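Three stars, and one of those is for the index

I wanted to like Mustemside: A Cooperative Town and Its Enemies more than I did. Histories of small self-governing communities are thin on the ground, and most of the ones we have were written by people who lived there and never got over it. The author, who signs only as Jemal, didn't live there. That ought to have helped.

The first half is decent. Jemal explains how a mill town of 3000 people ended up running its own bakery, school and bus line with no mayor, and he is good on the dull parts, like who paid for coal. The chapter on the bus line is the best thing in the book. Then he gets to the split of the Urska group and the footnotes dry up. We are told that over 1000 people walked out of the February meeting. Walked out of what? Two chapters earlier he says the hall held 500. Either the meeting was outdoors or somebody's pamphlet has been copied down as fact, and I know which I'd bet on.

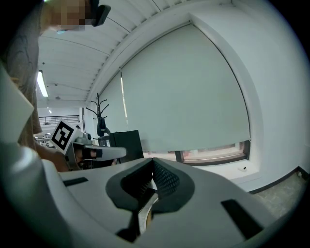
The same thing happens with motives. Everyone who sided with the cooperative is "principled," everyone who left is "ambitious," and he seems to know what they were thinking on the train home. He quotes 46 letters from the loyal side. From the Urska people I found two, both cut short with dots. If the rest are lost, he should say so. If he didn't look, he should say that too.

He also has a habit of calling any vote he likes "the will of the town" and any vote he doesn't like "a maneuver." After a while I was penciling question marks in the margin.

The Nollov paperback is nicely printed, though the map is too small to read and leaves out the river, which matters a good deal in chapter six. The index is excellent. I used it mostly to check whether he had contradicted himself.

Borrow it for the bus line chapter. I wouldn't cite the second half in anything you have to defend.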